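Play food, again

Quick one tonight, tea is in the oven and I've got 20 minutes.

So the sorting out of the play kitchen box has finally happened. Monday, after school run, before I could talk myself out of it. Tipped the lot on the floor. Two carrier bags of it, plus whatever was living under the sofa. Half a plastic egg. A fried egg that fits nothing. Why so many sausages.

Rules I gave myself, same as last August when I did the dolls' clothes:

Cracked goes in the bin.
Sticky gets washed once. Still sticky, bin.
Anything with a missing half goes too, no waiting for the other half to turn up - it won't.

Washing was a bowl of warm water, washing up liquid, old toothbrush for the bumpy ones. Then a towel on the draining board overnight. The hollow ones hold water if there's a hole in the seam, so squeeze them and stand them hole side down or you get that pond smell. Ask me how I know.

The best ones by miles are still the Besson set. Got them second hand, the whole bag for £2 at the Skotska Lane sale, and the colours haven't shifted at all. The Durnus ones were bought new and the paint went on the strawberries in a fortnight. Never again. There was a Prarent catalogue with a felt version I keep going back to, very pretty, but felt and a toddler with jam hands... no.

What I really wanted was less of it. When there's 100 bits in a box they get thrown, and that's the whole game. With a handful and one plate you get proper playing. Orders taken, lunch served, me told off for not finishing my banana. Same thing happend with the bricks when I put most of them in the loft, so I should of remembered.

So the plan now is one plate and a few fruits out at a time, swap them over at the weekend, rest in the lidded tub on top of the wardrobe. I like the plain plate best for it, the patterned ones make everything look like a jumble. And the mandarin is my favourite, all lumpy segments, no idea why I'm fond of it but there you go.

Still to do: the pans, the tiny cutlery, the till with no batteries. Also found a real raisin. Very old. Not going into it.

Oven's beeping, more next week if I get to the pans.
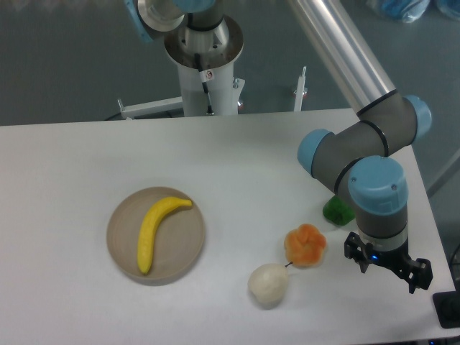

Banana on the plate, pear and mandarin next to it, something green further back.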